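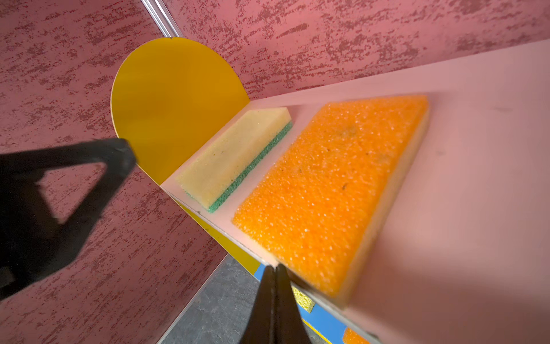

# Sponges by task: Larasati Tambunan on storage and rotation

Larasati Tambunan keeps the cleaning schedules for Jilport, a firm that services shared kitchens and tea points. Her written schedule gives more space to sponges than to any other item. She spoke to Matilde Mota on 08/09/2024 about why they are kept on a shelf, how they are sorted, and when they are thrown away.

The starting point, she said, was the drawer. Until August the sponges at most sites went into a drawer under the sink, in whatever order they came back. "A drawer has no air movement and no fixed positions. You open it, you take the nearest one, and that may be the one used on the bin lid."

She replaced the drawer with open shelving, low enough to be wiped without a step. The upper board takes sponges for crockery and worktops. The lower board takes those for sinks and tiles. Anything used on floors or skirting stays beneath the lower board.

Asked whether sponges should lie flat or stand up, Tambunan gave a qualified answer. "Flat is acceptable if there is a gap between them and the board is not itself wet. Standing on the long edge is better, as both faces are open to the air. Standing on the short end is a poor choice for a thin sponge. It falls over, and then it is flat anyway, usually on top of something."

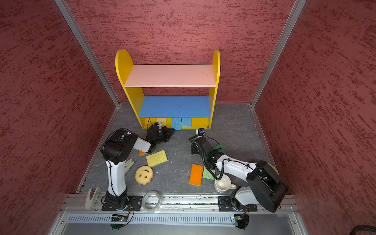

*Page last changed: 08/09/2024*

The order of work at the shelf is fixed. Sponges come out first, from the bottom upwards, and are set on the floor or table beside the unit. The boards are wiped along their length, then the side panels, then the front edges. "People miss the front edge. It is the part the hand touches each time, so it has more residue than the board behind it."

Sponges are then checked before they go back. Tambunan squeezes each one, smells it and looks at the corners. A sponge with a scouring layer is also bent once across the middle. If the layer lifts from the foam, the sponge is discarded. She does not accept regluing, and described one site where it had been tried as "a waste of adhesive".

On types, she separates plain cellulose from foam with a scourer. Cellulose has large, uneven pores, takes up more water and is her choice for wiping down. It stiffens as it dries, and in her view should be wetted before it is used on a painted surface. Foam with a scourer is for pans and baked-on residue. Jilport buys the first from Tuhumury and the second from Iklow, under item numbers 277 and 557.

She has less interest in shaped sponges. "The outline makes no difference to cleaning. A notched rim holds crumbs, and any hole through the face has to be rinsed separately. Staff like them, so they remain on the list." 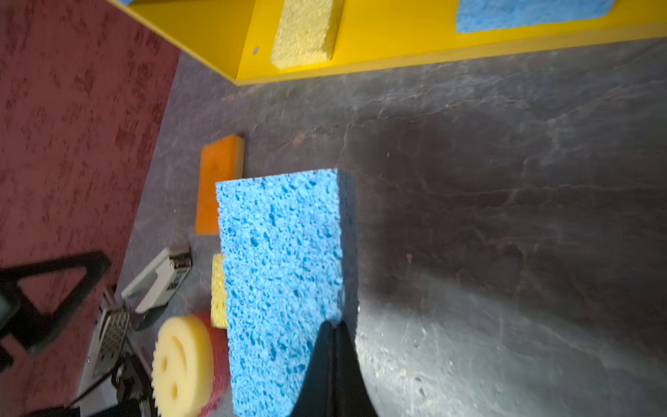

*Cellulose and scouring sponges, with a smiley-face sponge at lower left.*

Colour is the part of the schedule that draws most questions. Tambunan would prefer one colour for each task across every site, but supply has not allowed it. An order placed through Undenis was filled with mixed packs, and the sites were told to sort by position on the shelf until the stock runs out. "Position works as long as the person putting them back knows the order. A colour code works for a person who has never seen the shelf before. I would like to have both."

Replacement is by date. A sponge for crockery is used for 5 days and then moved down to the sinks, where it stays for a further 6. It is never moved back up. Mota asked whether boiling or microwaving would extend the period. Tambunan said she leaves both out of the schedule, mainly on grounds of staff time, and that foam with a bonded scourer tends to come apart under repeated heating.

The remaining difficulty is rinsing. A sponge put away with soap in it stays damp for longer and marks the board. The schedule asks for a rinse under running water until no foam appears, followed by a single firm squeeze. Wringing is not permitted for cellulose, which tears along the pores.

The next revision will add a line on spare stock, which at present is kept in its wrapping at the back of the supply cupboard.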